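The two-arm set is at 2,382 episodes as of this morning, after pruning. I had hoped to be further along by January, but the handover task has been slow to collect and slower to clean.

For anyone who hasn't read the earlier posts: I run a small two-arm cell, which goes by Oltik in my notes, and I drive it by hand to record examples for a policy that learns by imitation. The recorder is a set of scripts called Tufa. It writes joint positions, gripper openings and video to one folder per episode, plus a text file where I note anything odd.

The first round used one fixed start pose for each arm. Training on it gave a policy that worked from that pose and fell apart a hand's width away from it. So the second round draws a new start pose for every episode, within limits, and I throw out the draws where the wrists would begin too close together.

The other change was to stop correcting my own style. Early on I redid any episode where the grippers hesitated before contact. Those takes looked clean, but the policy had never seen a near miss and had no idea how to get out of one. I now keep the hesitations and drop only the episodes where something is knocked out of reach or an arm faults.

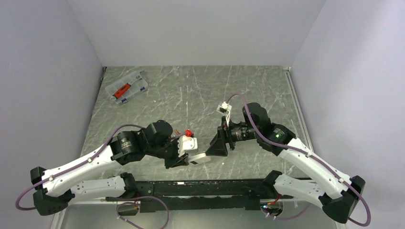 Timing between the two sides matters more than I expected. If one gripper lets go before the other has closed, the episode is labeled a drop, even when the part lands somewhere easy to pick up again. Drops go in a separate folder. I tried training with them mixed in and the policy learned to let go early, so they stay out until I have a better way to weight them.

Camera sync was the worst of the cleanup. Tufa stamps each video frame when it is written to disk, and under load the wrist views lagged the joint log by up to 55 milliseconds. That is enough to put a closing gripper in the wrong place. I moved the stamp to the point of capture and threw away 300 episodes recorded before the fix. Realigning them after the fact was possible for most, but the lag wasn't constant within an episode and I didn't trust the result.

Storage layout, since I was asked: one folder per episode, grouped by session, with a session file holding the camera settings and the software version. No database. The Kolutau loader reads it directly once the index is built, and rebuilding the index from scratch takes 6 minutes on my desktop.

Next up is a held-out set on the same task, recorded in separate sessions so that lighting and small camera shifts aren't shared with the training data. After that I'll run the comparison against the Orkidholm baseline - same network, same number of steps, only the data swapped. The config for that run is written but untested, and the gripper scaling in it still needs checking against the new logs.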